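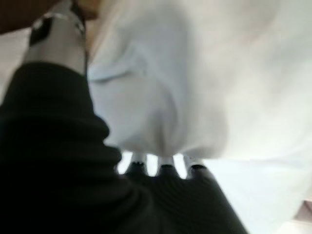
Chapter 4
Linen and Laundry in the Small Hotel

Bed linen is one of the largest running costs in a small hotel, after wages and heating. It is also the cost that new managers understand least. A guest pays for a clean bed, and the sheets on it have to be bought, washed, dried, ironed, stored and in the end replaced.

This chapter looks at how linen moves through a building and how its cost is worked out. We use two hotels throughout. The first, in Prenden, has 54 rooms and its own laundry in the basement. The second, in Kutbridge, has 74 rooms and sends everything out to a contractor, Riltolo, which collects each morning except Saturday. 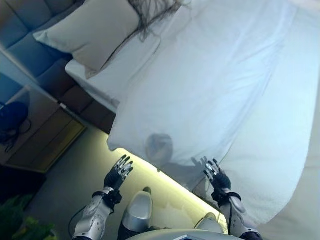
The basic unit is the set: the sheets, pillowcases and duvet cover needed to make up one bed. Most hotels hold at least three sets for each bed - one in use, one in the wash and one on the shelf. This is known as the par level. A hotel that falls below it will sooner or later have rooms it cannot let until the van arrives.

Par level is a starting point only. Kutbridge holds four sets because of the gap in collections. Prenden managed with three until its larger dryer broke down in February, and then had to hire 94 sets at short notice.

Section 4.1 deals with choosing and buying linen. Section 4.2 compares washing in house with contract laundry, and Section 4.3 covers stock counts and losses.

Key terms: set, par level, rewash rate, discard rate.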